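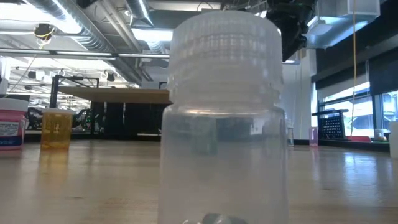
HLT 269 - Allied Health Occupations
Unit 4 handout: The Sterile Processing Technician
Instructor: Colleen Boychuk

Read this before the lab session. Terms in the list at the end will be used without further definition in Unit 5.

4.1 Scope of the occupation

A sterile processing technician cleans, inspects, assembles, packages, sterilizes, stores and issues reusable medical devices. Job postings use several titles for the same work: sterile processing technician, central service technician, instrument technician. The department may be listed as SPD, CSSD or central supply. Treat these as equivalent in your written assignments unless the posting you are analyzing separates them.

The technician does not normally have contact with patients. Most communication is with operating room staff, usually by phone or through the tracking software, and concerns missing items, late trays and changes to the surgical schedule.

4.2 Layout of the department

Work moves in one direction, from dirty to clean. The usual areas are:

Decontamination. Used devices arrive in closed carts or containers. Air pressure is kept lower than in the surrounding rooms so that air flows in. Staff wear a fluid-resistant gown, heavy gloves, a face shield with mask, and shoe covers.

Preparation and packaging. Clean devices are inspected under magnification, tested, and assembled into sets according to a count sheet. Air pressure is kept higher than in decontamination.

Sterilization. Packaged sets are loaded by method and by weight.

Sterile storage. Access is limited. Shelves are kept clear of the floor, the ceiling and the outside walls.

A person who moves from decontamination to the clean side removes all protective equipment and washes hands first. Carrying a tray back "just to rinse it" breaks the flow and has to be treated as a return to decontamination.

4.3 Cleaning and sterilization are separate steps

Students mix these up every term. Cleaning removes visible soil and most of the organic load. Sterilization destroys the remaining microorganisms, including spores. A device that still carries soil can't be reliably sterilized, whatever the cycle. See the Filell case in your course packet, where a set with residue inside a hinge passed through two full cycles before it was pulled.

Methods covered in this course:
Steam under pressure - the default for heat-stable items
Hydrogen peroxide gas plasma - heat-sensitive items, no cellulose packaging
Ethylene oxide - heat-sensitive items, long aeration time

Chemical indicators show that a package was exposed to certain conditions. Biological indicators show whether spores of known resistance were killed. Neither replaces the printed cycle record, which the operator reads and signs at the end of each load.

4.4 Working conditions

Departments attached to large hospitals run all hours. New staff are often placed on evenings or nights. The work is done standing, with repeated lifting and cart pushing. Decontamination is warm because of the protective clothing, and the washers are loud.

The Skollamby regional department, which takes our placement students, lists 2412 instruments in its active orthopedic inventory and assigns new technicians to decontamination first. Placement there is 300 hours, logged on the blue form. Hours spent observing in the operating room are entered separately and signed by the charge technician.

4.5 Training and aptitude

Entry is normally with a high school diploma plus a certificate program. Many employers want certification at hire or within a set period after it. Check the postings in your own area.

The work suits people who can repeat a detailed procedure without shortening it. Memory for shapes and names helps, but the count sheet is the authority, and technicians who work from memory make errors on revised sets. Guest speaker Cledwyn Rowlands will go through a revised laparoscopic sheet line by line and take questions on advancement to lead technician and educator roles.

4.6 Assignment

Using the Kioko tray exercise on the course page, list each point at which the set should have been stopped, and name the area responsible. Maximum two pages. The quiz on 4.2 and 4.3 is 45 minutes, closed notes, in November.

Terms: bioburden, lumen, count sheet, event-related shelf life, wet pack, load record, immediate-use cycle, point-of-use treatment.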